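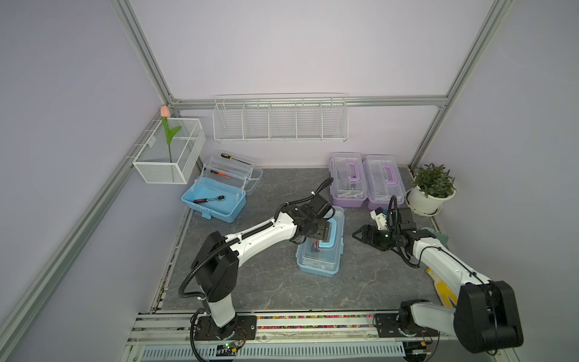 Karabo Motaung asked under my last post why we don't just crank the planner timeout up and go get coffee. Fair question! I tried exactly that in May and it's how this whole thread started.

So, the two-arm planner. We used to plan both arms as one big problem, every joint at once. Gorgeous paths when it worked. When it didn't, it sat there chewing until the timeout, and a longer timeout mostly bought me a longer wait.

Now each arm gets its own plan and a little scheduler (I called it Pirneo, don't ask) decides who may enter the shared space in the middle. One arm goes, the other one holds or works its own side.

The numbers, for the log nerds: 300 planning requests replayed from saved scenes, 295 came back with a valid plan. I'm pretty happy with that — and very curious about the other five.

Sizwe Nkosi went through those with me last night. Three were plain old bad grasp poses, so garbage in. The last 2 were deadlocks, each arm politely waiting for the other to clear out. Forever. Very well-mannered robots. 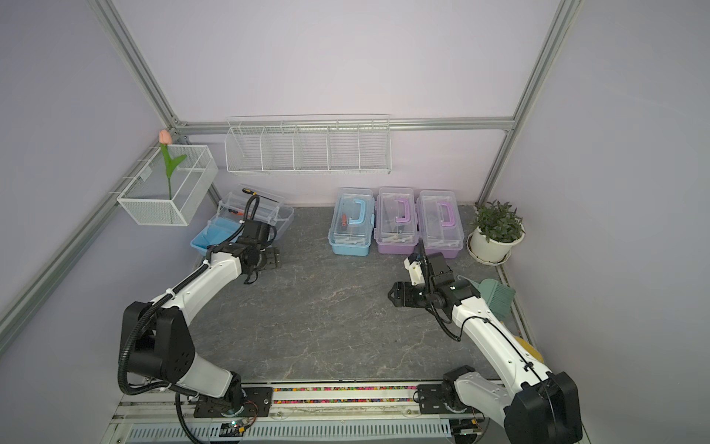
Brush in the right gripper, left arm down low by the clear boxes.

Long tools are the fun part. Once a gripper is holding something, the collision model has to grow with it, and my attach call was landing one cycle late. The planner happily checked a bare gripper for that one cycle. Fixed now, with a test, because I know myself.

Deadlock fix is dumb and I love it: if both arms wait more than 16 ticks, the one with the shorter retreat path backs off and replans.

Shireen Mahlangu wants priorities per task instead. She's probably right, but that means touching the task format and I'm not doing that before lunch.

Replaying the whole set again tonight with the new rule in. Will post the failures too — those are the good ones anyway.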